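12th October
By Jui-lin Lai

I'd been after Nuria Escobar for ages to talk about Kingi, the grasp planner she writes at Tosgate, and when I finally got her on a call she was in the middle of a build. "Talk to me while it compiles," she said. "You've got 14 minutes!"

We used all of them and then some. Kingi started out as a planner for boxes, and she'd love you to know how easy boxes were. "A box has a pose. A shirt has, I don't know, a mood?" So the old pose estimator went, and now the software scores 1000 candidate grasps on each new camera view, throws out most of them and hands the best 5 to the motion side.

I asked what still trips it up. Folds, mainly (I'd have guessed color). "It loves a crease. It sees one and thinks, great, an edge, and the edge of the cloth is somewhere else." Printed lettering used to fool it the same way, until she began training with the wrist view instead of the overhead one. She's very fond of the wrist view. A white cloth between the fingers, a red jersey bunched up beside it, gray cushion under both: she says she can read a picture like that faster than any log file. 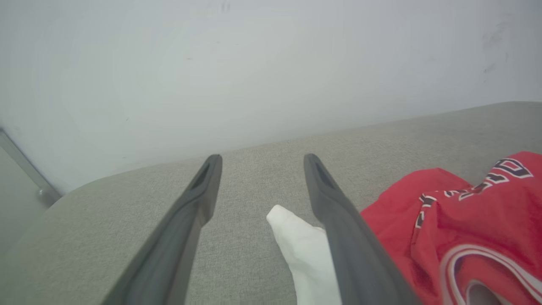 What she'd fix next

The replay tool, no contest. "It takes 39 clicks to compare two runs. I counted, I was angry." She's rewriting it in December.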